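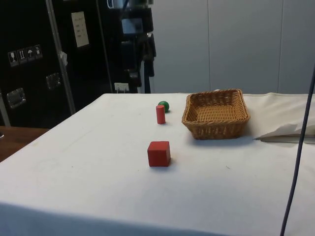

Red blocks and a basket on one of the long tables.

About Bainbridge Early Learning

Bainbridge Early Learning is a preschool and kindergarten in the town of Dastmont. We take children from age two and a half through the end of the kindergarten year. The school is licensed for 100 children and is open year round, apart from public holidays and one week at the end of October when the building is closed for cleaning and staff training.

The school is run as a nonprofit. Tuition pays for most of what we do, and the rest comes from a yearly grant from the town and from rent on the upstairs offices. Any money left over at the end of the year goes back into the building or into the tuition fund.

How we started

The school opened with one class of 13 children in the basement of a church on Voroma Street. The founders were parents who worked shifts at the Gimbridge paper mill and could not find care that started before eight in the morning. The first class opened at six, and we still do.

When the mill cut its early shift, enrollment dropped and the school nearly closed. It stayed open by adding a half-day program for families who did not need full-day care. That program turned out to be popular, and there has been a waiting list for it most years.

We moved to our present building after the church sold its property. It was a furniture showroom before that, which explains the wide front windows and the freight elevator, which is locked and used only by staff. The ground floor has five classrooms, a kitchen, a nap room and a large shared room where we eat lunch and hold family evenings. The yard behind the building was a parking lot. It now has grass, a sand area, two sheds and a paved loop for tricycles.

What a day looks like

Early care runs from six until half past eight. Children who arrive before seven can eat breakfast with us. It is usually oatmeal or toast, with fruit.

Classes begin at half past eight with a short meeting on the rug. After that the children choose where to work. There is a table for drawing and cutting, a water table, a reading corner, a building area and a place for pretend play. Teachers move between the groups, talk with the children and write down what they see. Those notes are the basis of the conferences we hold with families twice a year.

We go outside every morning and every afternoon. Rain does not stop us, and light snow does not either. Please send boots and a full change of clothes in a labeled bag. We stay in when there is lightning or when the wind chill makes it unsafe.

Lunch is cooked in our own kitchen and served at the tables in the shared room. Children pass the bowls and serve themselves. The menu is posted by the front door. We do not serve nuts, and we ask that none be brought into the building. Children under four nap after lunch. Older children have a quiet half hour with books and may sleep if they want to.

The half-day program ends at noon, before lunch. The full day ends at half past five.

What we teach

We do not use worksheets before kindergarten. Younger children learn numbers by setting tables, sorting, building and measuring sand. They learn letters from their own names first, then from signs, labels and the books we read aloud. Most of the materials are simple and have been in use for a long time. Plain blocks get more use than anything else in the school.

Kindergarten has a daily reading lesson and a daily math lesson, each lasting 20 to 25 minutes. The rest of the day is close to what the children already know from preschool. Kindergarten families also get a short written report in the spring, which can be passed on to the first grade teacher.

We do not give homework.

Our staff

Each classroom has a lead teacher and at least one assistant. Lead teachers hold a degree in early childhood education or a related field. Assistants are trained on the job and can have their coursework paid for by the school if they want to become lead teachers. Several of our current leads began that way. All staff are certified in first aid and CPR, and every adult who works in the building has passed a background check.

Families

There are 181 families on our mailing list, counting those whose children have moved on to elementary school. Many of them still come to the family supper in October. It is a potluck, and the school provides soup and bread.

Parents may visit a classroom at any time without an appointment. We only ask that you sign in at the front desk and avoid the nap hour if you can.

Tuition and the tuition fund

Full-day tuition is $800 a month. The half-day rate is lower and depends on the number of days. Siblings receive a discount. Families who need help can apply to the tuition fund with a two-page form, available at the front desk. Applications are kept private and do not affect a child's place on the waiting list.

Visiting and enrollment

Tours are given in the morning, when classes are in session, and take about 40 minutes. Children are welcome to come along. To arrange a tour, call the front desk or stop in. Places are offered in the order families joined the waiting list, with priority for brothers and sisters of enrolled children.

The entrance is on the side of the building, next to the bicycle rack. Parking is free for 15 minutes at drop-off and pickup.

Page last updated 2019-01-02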